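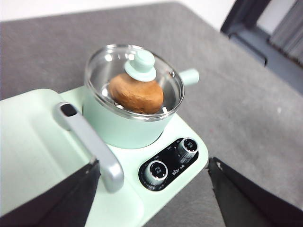
The small pot with its lid on, and the roll waiting on the rack.

How to Warm Up Yesterday's Bread in a Breakfast Machine
by Moushumi Samarakoon

I bought my mint-green breakfast machine in November, and I used it only for sandwiches in the first weeks. Then my neighbor Rokeya Howlader showed me that the little pot is very good for old bread. I do it now almost every morning, so I write down the steps.

What you need
The machine with its pot and lid
The wire rack for steaming
A metal bowl
Water
One or two rolls from the day before

Step 1. Check the bread
Look at every side of the roll. If there is any mold, or if it smells sour, throw it away. Steam will not save it. 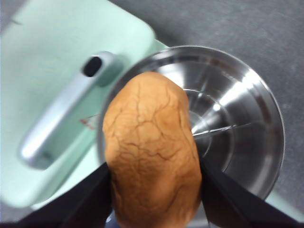

Bread with a hard crust takes steam differently from soft bread. A soft bun needs little time and becomes sticky very easily. A crust which is full of cracks, like on this orange-brown one, lets the steam go inside faster, so I start to check it early. If your roll has a closed, smooth crust, make two small cuts on top with a knife. I keep a round steel bowl next to the machine and put the roll there when it is ready.

Step 2. Put in the water
Pour water in the pot, but keep it lower than the rack. In my pot this is around 20 ml. If the water touches the bread, the bottom will be like porridge. My first roll went this way.

Step 3. Steam
Set the rack in the pot, put the roll on it and close with the lid. Turn on the plate. From the moment I see steam under the glass, I wait seven minutes for a big roll. Take the lid by the knob and open it away from your face.

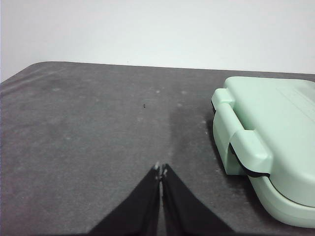
Crumbs and lint stay on a gray mat very easily, so shake it out when you finish.

Step 4. Make the crust again
After the steam the roll is soft everywhere. If you like it crisp, use the sandwich side. Heat it first, cut the roll in half and lay the cut sides down. Do not press the lid with force. One or two minutes is enough, and the handle can be hot, so use a cloth. 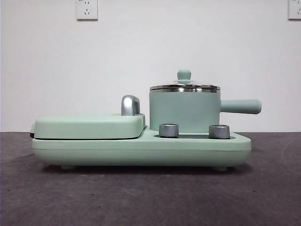

Step 5. Cool down and clean
Pull out the plug and leave the machine for 12 minutes before you wash anything. Pour out the water from the pot the same day, or you will get white marks at the bottom. A little vinegar takes them away. Wipe the sandwich plates with a damp cloth and never put the base under the tap.

Rokeya puts butter on the bread before Step 4. I tried it and it is tasty, but the cleaning takes longer.

Last updated: December 4, 2022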